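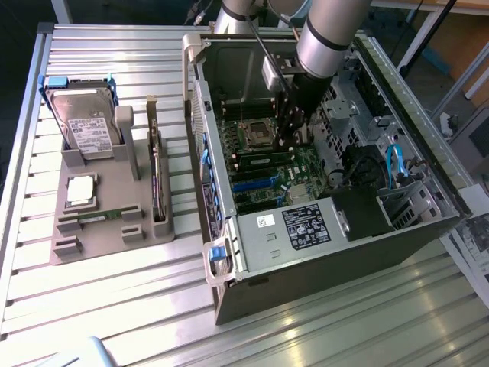
## Working next to the arm: tips from the refurb bench

These notes are for anyone at Plinside who used to strip and rebuild desktop towers by hand and now shares the bench with an arm. Most of them came from people on the floor. Add your own at the bottom of the printed copy by the time clock.

### Setting up

- Take the side panel off and lay the tower flat, open side up, before you bring the arm out of hold.
- Push the case to the same spot every time. If it has shifted, even a little, redo the position check. Don't nudge it by eye.
- Tuck loose cables down or tie them back. SATA cables are the worst for springing up into the path of the fingers. A twist tie works better than tape, and tape leaves glue on the drive cage.
- Wipe the table slats at the start of the shift. Screws roll into the grooves and stay there. A magnet on a stick gets most of them.
- Keep paperwork to the side. A sheet under the corner of the case will tilt it.

### Loading the parts tray

The tray has a place for each part and it only works if you use it that way. Drives stand up in their holder. Memory lies flat in the long channel. The processor goes in the square pocket, metal side up, and you set it down by the edges. Cards stand in the tall slot.

Don't load a part you have doubts about. The old habit was to put it in, try it, and swap it if the machine wouldn't start. With the arm that costs you a full cycle, so look at the contacts first and put anything doubtful in the Trisau bin.

If a part rocks in its slot, pull the tray and use the spare. The printed posts wear down and can be replaced. Ask for one in the Undance channel and allow a couple of days.

### While it runs

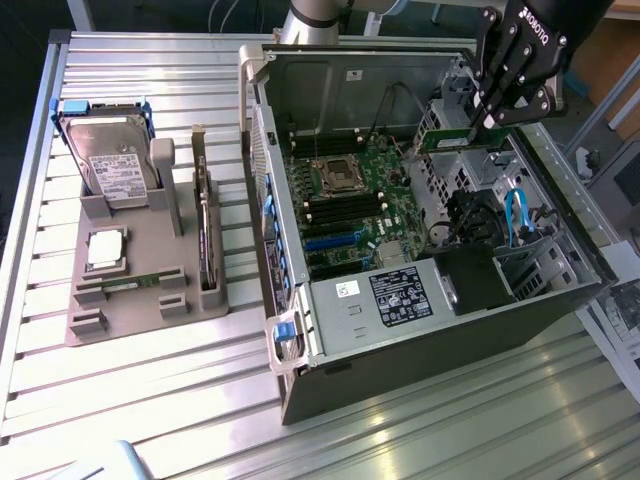
*Card partly seated in the slot, gripper still holding the top edge.*

Cards need the most watching. Look at the bracket end first, where the card meets the rear of the case. If that end is high, the other end will look fine and still be wrong. Press hold, wait for the arm to stop, and then use your hands. Never reach in to help it along while it is moving. We all did this with each other when two people worked on one case, and it is a hard habit to drop.

Keep a notepad at the bench. Write down the part, the slot and what you saw. "Card crooked" is not much use to the next shift. "Bracket end high, second try OK" is.

If someone is hurt, hit the red stop, call 911, and then call the lead. Do it in that order.

### What has changed for us

The job has less lifting and pushing in it now. Sore thumbs from seating memory all day are mostly gone, and two people who had moved off the bench because of their wrists have come back to it.

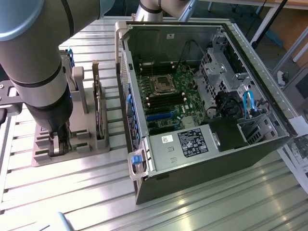 There is more standing and watching, though, and that is tiring in its own way. Swap places every 40 minutes. Whoever comes off the arm goes to cleaning or testing, so the eyes get a break. Rubber mats help. So does a stool, but keep it behind the yellow line.

Pay did not change when the arm came in and neither did head count. The count that did change is the daily target, which is now roughly 100 towers across all benches. Bring it up at the shift meeting if your bench can't reach it. Slow benches so far have nearly always had a worn tray or a case model the Nseir software had not been set up for.

Keep your hand skills up, too. Everyone does one full build by hand each week, start to finish. The arm has been down twice for service, and the work still had to go out.

### End of shift

- Arm in the park position, stop button in.
- Tray empty, pockets brushed out with a dry paintbrush.
- Leftover parts bagged and labeled.
- Notepad left open at the last page.
- Allow 20 minutes for all of it. Rushing the tray is how memory modules end up in the trash.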